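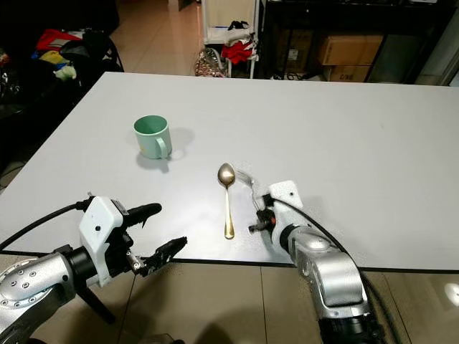 By Irena Maddock, Household Services Adviser, Plitmont Residents' Advice Office
December

Managing Hard Water in the Kitchen

Homes in Plitmont and Brumia are supplied from the Pusis wellfield, and the water is very hard. The most recent reading at the Marchand pumping station was 435 milligrams of calcium carbonate per liter. Water of this kind is suitable for drinking and cooking. It does, however, leave a chalky deposit wherever it is heated or allowed to dry, and most inquiries received by this office in the winter months concern kettles, faucets, and cloudy glassware. The following guidance applies to ordinary kitchen equipment. Where a manufacturer's instructions differ, the manufacturer's instructions should be followed.

Kettles and coffee makers

Households that use a kettle daily should descale it every four weeks. Fill the kettle halfway with equal parts white vinegar and cold water, bring it to a boil, switch it off, and leave it to stand for an hour. Empty it, rinse well, then boil and discard two full kettles of fresh water before the next use. A heavy deposit may need a second treatment. The element or base should never be scraped with a knife or scouring pad.

Citric acid may be used in place of vinegar and leaves less odor. It is sold in powder form in the canning section of most grocery stores, and the quantity given on the packet should be used.

Drip coffee makers should be run through one full cycle with the vinegar and water mixture and two cycles with plain water. Remove any charcoal filter first. Residents whose machines have a descaling indicator should note that the indicator usually counts cycles and takes no account of local water unless the hardness setting has been adjusted. The setting for very hard water is the correct one for all addresses in the district.

Faucets and sinks

Unscrew the aerator from the end of the faucet and soak it in white vinegar until the deposit softens, then brush it with an old toothbrush. If it can't be unscrewed, fill a small plastic bag with vinegar, tie it over the spout, and remove it after 30 minutes. Brass, nickel, and colored finishes may be damaged by longer contact. Natural stone counters should be covered before any acid cleaner is used nearby.

Vinegar and other acids must never be mixed with bleach or used on a surface where bleach has not been rinsed away. The resulting gas is dangerous.

Dishes and flatware
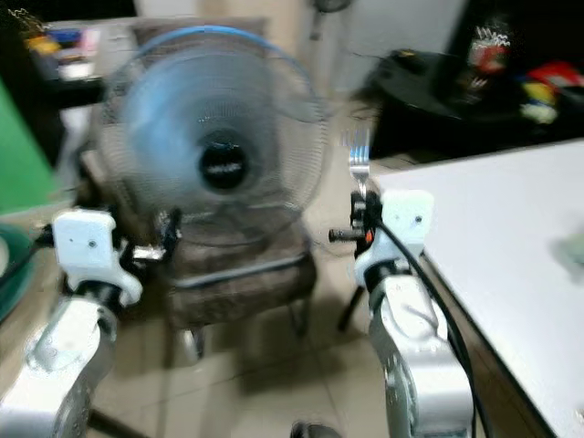
Spots on clean dishes are the mineral left behind when hard water evaporates, and the remedy is to shorten the drying time. Hand-washed items should be rinsed in the hottest water that is comfortable, shaken, and placed in a rack with space between them. In humid kitchens, moving air is of considerable help. A household electric fan, such as the blue-rimmed one shown, may be set a short distance away and turned toward the rack, provided that it stands clear of the sink and its cord is kept dry. Metal forks drain well with the tines pointing up, although in homes with small children they should be dried by hand and put away at once. Glassware should be finished with a lint-free cloth.

Dishwasher users should keep the salt reservoir filled, if the machine has one, and set the rinse aid dispenser to a high level. A dial marked 1 to 6 may be started at 4 and raised if spotting continues. Streaks with a bluish tint indicate that the setting is too high.

Glass that remains cloudy after a vinegar soak is probably etched. Etching is permanent wear to the surface and can't be cleaned away.

Mugs and everyday tableware

Tea and coffee stains take hold more readily on a film of scale. Make a paste of baking soda and a little water, rub the inside of the mug with a soft cloth, and rinse. Metallic trims should be left out of this treatment. Plates and bowls should be completely dry before they are stacked, and the foot of each piece should be wiped as well as the eating surface.
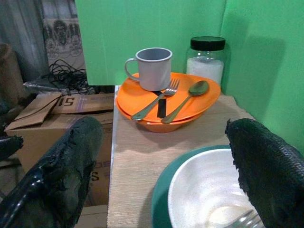

Tables and counters

Wipe spills promptly with a damp cloth and follow with a dry one. White rings of scale on laminate may be removed with a cloth dampened in diluted vinegar, then rinsed. Finished wood should be cleaned with a mild soap solution only, working along the grain, and dried immediately.

Water hardness test strips are available without charge at the Plitmont office counter. Residents with a water softener should take the sample from the kitchen cold tap and note on the card whether that tap is connected to the unit.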